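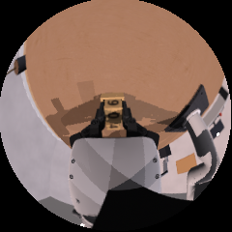
Wrist camera view with the fingers on either side of the calendar blocks.

Emergency stop trips when the gripper closes on two wooden cubes (force spike in simulation)

Posted by mapleservo on February 3, 2025
Larerano Help > Grippers and contact

Hi all! I've been having a great time building a block calendar task in Skaronus. It's the old desk kind, wooden cubes with a number on each face, sitting in a little holder. The arm comes down over the calendar, takes hold, lifts, and later on I want it to turn a cube and put it back so the day changes. I love this task. It looks so easy and it has taught me more about contact than anything else I've tried.

Now the bad part. I left it running overnight and got through 317 grasps. In 14 of them the run ended in an emergency stop, always with the same message:

WRIST FORCE OVER LIMIT, peak 2,480 N

The peak is exactly the same number every time, which seems odd to me. The arm freezes where it is and the gripper driver (Troredine, stock settings) holds its last command. A couple of times the cubes had left the holder by the time I looked at the replay, and in one replay a cube was on the floor on the far side of the table. I never saw it travel. It was in the holder in one step and gone a few steps later.

What I know so far:

Of the 14 stops, 9 came while the fingers were closing. The rest came in the first moments of the lift.

The approach looks clean to me. No finger touches the table on the way down in any of the replays I went through.

I send the gripper a plain "close" and let it stop when it can't go any further.

Cube mass, friction and so on are whatever the importer gave me. I did set the friction on the finger pads higher than the default because the cubes were slipping in my first version.

The time step is the default too.

My first thought was to raise the force limit until it stops complaining, but this same config is supposed to go onto the real arm in the Jaramillo lab in May, and I'd like to not be the person who turned off the safety stop. Is the limit too tight, or is something wrong with my cubes? And what would you check first?

View of the setup with the arm near the calendar:
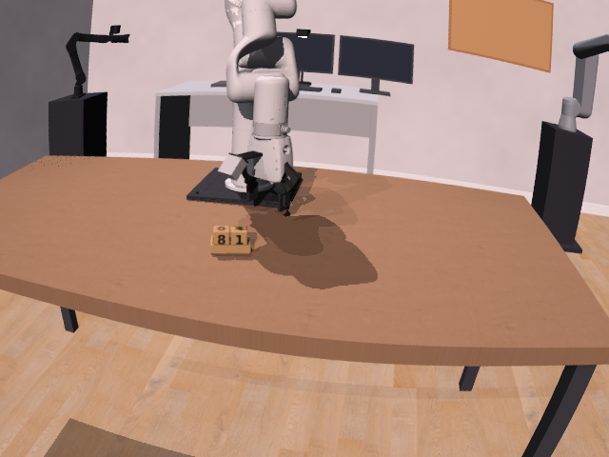
torquewren

What a fun task, and please do leave that limit alone! The stop is doing its job. A number like that has nothing to do with squeezing wood. You're seeing the solver push two things apart that have ended up inside each other, and the fact that it's identical each time makes me think it's being clipped somewhere before it reaches your log. Look in the contact settings in Skaronus for a maximum force. If it says 2,480 you have your answer to that bit, and the true peak could be higher.

As for why they end up inside each other, I'd bet on the holder. When you bring in a model made of several pieces, the importer wraps each one in its own collision shape, and for a holder with a lip it likes to make one solid lump that fills the slot. Your cubes are then sitting partly inside the lump. They can stay quiet like that for ages, because everything is resting and the solver has settled on a compromise. Then the fingers arrive, squeeze a cube a hair sideways, and the whole compromise falls apart.

Turn on the collision view and look at the holder from the end. If you see a block where you should see a slot, delete that shape and build the holder from plain boxes, a flat one for the bottom and thin ones for the lips. Leave a small gap between the two cubes as well. Real cubes have one, and yours were probably modeled touching face to face.

Then do a test with no robot in it at all. Load the calendar, let it sit, and print the contact forces on each cube. They should add up to the weight of the cube and stay there. If they're jittering, you still have an overlap, and there's no point running the arm until it's gone.

Have fun with it, the cube turning step is going to be a blast.

boxfan_ty

Had something like this, reinstalled Skaronus and it went away. Also try a smaller time step maybe.

lowgearlou

A smaller time step will make it rarer, I agree with that, but I'd save it for the end. If you do it first you'll go from 14 stops to a few and then you'll be tempted to ship it.

I think torquewren is right about the holder and I want to add the other half, which is the "close" command. With the stock Troredine settings, "close" means "go to zero width at full effort." The fingers hit the cubes and the driver keeps asking for zero. On a real gripper the motor current tops out and that's that. In the simulator the position error keeps pushing the pads into the wood for as long as you let it, and with your high pad friction the cubes can't slide to relieve it. Add the start of the lift, and that stored-up push has somewhere to go. I'd guess that explains your stops outside the closing phase.

So, two changes. Send a target width slightly under the width of whatever you're grasping, in place of the full close. And set an effort cap in the driver, low enough that the fingers stall gently. Wooden cubes this size don't need much. Start low, raise it until the lift holds, add a little and quit there.

After that put the pad friction back to the default and see if you still need it. Cubes slipping in your first version may have been the same overlap, just showing itself in a politer way.

One more thing, for the real arm. You said the driver holds its last command after a stop. Check what that means when the last command was "close." If a hand or a cable is in there, you want a way to open the fingers without clearing the fault and powering the arm back up. Work that out in the simulator now, while all you can lose is a cube.

mapleservo (original poster)

Oh wow, thank you both! I opened the collision view and the holder is one solid lump, slot and all. The force cap in the contact settings is 2,480, so that mystery is solved too. I'm rebuilding the holder out of boxes tonight, and the width target and effort cap go in after that, one at a time so I can tell which did what. The force limit stays where it is.

I tried opening the gripper after a stop and it ignores me until the fault is cleared. I'm going to start a separate thread for that one.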